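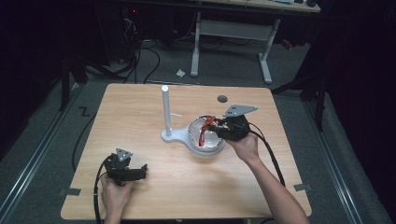 Budgeting for a pair of hand-held grippers and a table setup – what have I left out?

Posted in Equipment and Purchasing, February 5, 2021

Ayuba Sowah

I look after equipment purchasing for a small group that wants to record people doing ordinary table tasks with hand-held grippers, then use the recordings to train a two-armed robot. The arms are not in this year's budget. We would buy the grippers and furniture now and put in a separate request for the arms in May.

The job in the photo is the sort of thing we would start with: a gripper in each hand, a bowl sitting in a white stand, and a red object, perhaps a spoon, to be moved. We'd like two tables so one can be reset while the other is in use. The grippers we have been quoted on are cabled, same as those ones.

What I have so far is two pairs of grippers from Clirnska, one recording computer, two tables with rounded corners from Huvwood, and a box of kitchen items from the discount shop. Huvwood wants $245 per table before delivery. Clirnska's quote covers the grippers and one cable each, nothing else. I have a second quote from Tratura that comes in higher but includes a spare set of jaws.

The room is carpeted and 4 metres across. Power is along one wall only.

Is there anything obvious missing? And is it worth paying the extra for Tratura? I can't easily go back for more money once the order is approved, so I would sooner ask for the right amount now.

Reply from benchtop_meg

We did a very similar purchase a couple of years back and went over budget on small items. The grippers themselves were fine. I would add these lines before you submit:

Spare cables, at least one per gripper. They get leaned on, pulled over table edges and stepped on. Ask for the length in writing as well. Ours were measured to a seated operator and were too short for anyone standing.

Cable management. Look at how the cables leave the table in your photo, one off the right side and one off the bottom edge. That's workable for one person at one table. With two tables and people walking between them you will want covers on the floor and some clips under the tabletop. We bought some 80 adhesive clips and used nearly all of them.

Replacement jaws or pads. This is the part that wears. If Clirnska won't quote them separately, that alone would push me to Tratura.

Duplicate props. Buy every bowl, spoon and stand in at least threes, from the same batch if you can. Shops change their stock, and a slightly different bowl halfway through a set of recordings is a nuisance. Keep the spares in a labelled tub so they don't end up in the staff kitchen.

Storage drives. You haven't listed any and you will fill the computer sooner than you think.

On the tables, check whether the Huvwood price includes the frame. Their catalogue lists tops and frames on separate pages and I have seen people order only the top. A light-coloured top is fine, but get both from one order so they match.

Last thing, put labour in. Our resets took longer than the tasks did. If you are paying operators by the hour, that line will be bigger than the furniture line.

Reply from dkerrigan

Get wireless ones, problem solved.

Reply from R. Halloran

Wireless has its own costs (batteries, chargers, dropouts), so I wouldn't change the plan just for that. If the quote is for cabled units and the price is right, stay with cabled.

I'd think about May now, though. If the arms are going to stand at the same tables, find out their reach and how they mount before you pay for furniture. We bought nice light tables, then had to replace them when the arms arrived. The supplier wanted a fixed base and a top that wouldn't flex. Śliwiński make a heavier frame that takes a mounting plate, and you could put the Huvwood tops on it if the holes line up. Ask both for drawings first.

Also ask whether the jaws on the hand-held units are the same as the ones that will go on the arms. If they differ, you may be paying for an adapter or for a second set of recordings.

For contingency I put 27 per cent on our last request and it went through with a one-page explanation. I listed what it was for: freight, cables, jaws, props. A bare percentage tends to get cut.

Comment from Ayuba Sowah

Thanks, this is useful. The Huvwood price was for the top only, so that's been fixed. I have gone back to Clirnska for separate prices on jaws and cables and will compare again with Tratura once I hear. Still waiting on drawings from Śliwiński. I hadn't allowed anything for resets.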